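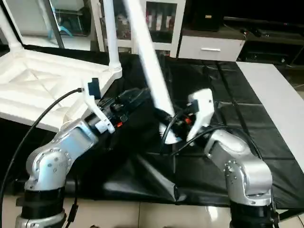 *Item 8, white moulded seat, checked upside down on black sheeting.*

**Seating and small furniture check, Mellor Room**
Checked by: Ffion Cadwaladr
Day: Thursday, October round
Items on the list: 11

Mark each line OK, Watch or Fail. Put a comment against anything that isn't OK. Items marked Fail go to the store with a red tag and stay there until they are signed back in.

## Before starting

- [x] Work surface covered. Black plastic sheet used. It has creases in it, so smooth it out where legs or feet will be set down.
- [x] Cabinet doors shut, including the glass-fronted one with the bottles in it. Comment: keep long legs well clear of the glass when turning anything over.
- [x] Drawer pushed fully in.
- [x] White board kept at the side of the work area, not under the item.
- [x] Cables on the sheet clear of the item's feet.
- [x] Last round's sheet to hand.

## Item 8: white moulded seat

**Legs**

- [x] Each leg straight when sighted from the foot end. OK.
- [x] No whitening or hairline cracks where the leg meets the seat. OK. Checked with a torch.
- [x] Leg ends worn evenly. **Watch.** One is flatter than the others. It still stands level on the hard floor but rocks slightly on the mat by the door. Look again next round.
- [x] No sharp edges. OK. A small burr was taken off with a file.

**Underside**

- [x] Moulded panels free of cracks. OK.
- [x] Recesses clean. **Watch.** Grit in the corners, brushed out. The same comment was made last time, so it is probably coming in from the yard.
- [x] Maker's label or load marking readable. **Watch.** Worn away. I have used the figure from the Skavura delivery note in the folder. Please write it on a tag and tie it on.
- [x] Rim smooth all the way round. OK.

**Load and stability**

- [x] Stands on all feet with no load. OK on hard floor.
- [x] Test weight placed centrally and left for ten minutes. OK. No creaking and no spread at the legs.
- [x] Rocked front to back and side to side. OK.

Result: **pass, with three Watch comments.** Keep indoors. Don't stack anything on it.

## Other items this round

| Item | Result | Comment |
|---|---|---|
| 1 to 4, folding chairs | OK | Hinges oiled on 3. |
| 5, Homow stool | Fail | Split along one leg. Red tag on. |
| 6, Homow stool | OK | Same age as 5. Check the same leg first next time. |
| 7, step stool | Watch | Tread tape lifting at one corner. Tape ordered. |
| 9, bench | OK | Bolts nipped up. |
| 10, side table | OK | Old ring marks on top, no effect on use. |
| 11, kneeler | Not seen | Out on loan. Carry over. |

## Room

- [x] Low cabinet stable, not tipping with the drawer open. OK.
- [x] Glass door closes and stays closed. **Watch.** Needs a firm push. Magnet catch may want moving in slightly.
- [x] Display case fixed and level. OK. Clearance in front measured at 500 mm.
- [x] Walkway to the fire door. OK, 1,830 mm at the narrowest point, measured with the bench in its usual place.
- [ ] Floor mat by the door flat and not curling. **Fail.** Back edge has lifted. Taken up for now.

## Actions

1. Load tag for item 8. Ffion.
2. Ask Homow if a single leg can be supplied for item 5. If the price is silly, scrap it.
3. New mat. Evulgate sold us the last one and it lasted two winters, so the same again will do, but get the rubber-backed sort.
4. Move the magnet catch on the glass door.
5. Find out when item 11 is due back and check it before it goes in the room.

Comment on the form itself: the line "castors run freely" has been left off this time. We have had nothing with castors since the office chairs went, and it was being ticked out of habit. Put it back if that changes.

Signed: F. Cadwaladr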